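Open day at the Wiveo packing hall

I had been looking forward to this one since June, and it did not disappoint! Wiveo opened its doors to visitors on October 2, 2026, and Aisling Ó Flaithearta and I were through them early enough to get good coffee and a name badge with the right spelling.

The hall is bigger than I expected, with a dark green floor so glossy that the ceiling lights shine right back up at you. I could have wandered for an hour, but the green cloth on the packing table pulled me straight over. An open brown cardboard box, long flaps folded out, a black cable coiled up inside — I love this stuff.

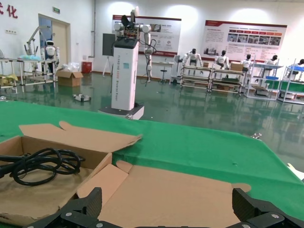

Cables, coils and cardboard

Jarlath Madigan gave the packing talk, and he could have gone on twice as long as far as I'm concerned. He told us they tried 18 box designs before settling on one, and that a good coil should come out of the box without a single knot. He passed a cable along our row so we could each have a go (mine sprang open three times, Aisling's was perfect).

My favorite part was seeing two boxes next to each other with their lids folded back. The side tabs have little holes in them, and I'd never have noticed those at home. One cord lay in easy loops with its two-prong plug near the corner. I've been looking at every box in my closet differently ever since. 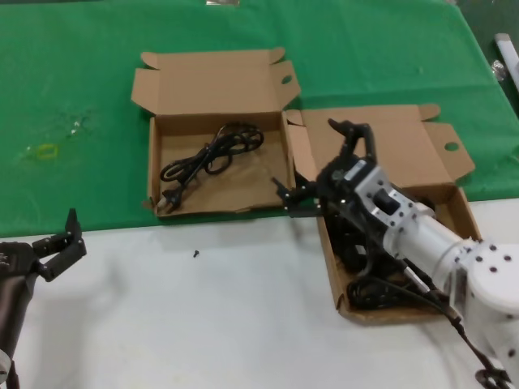

Two open boxes with black cables, Wiveo open day

We finished with soup in the canteen and a long chat with Ultan Geraghty about tape. I'm going again next year.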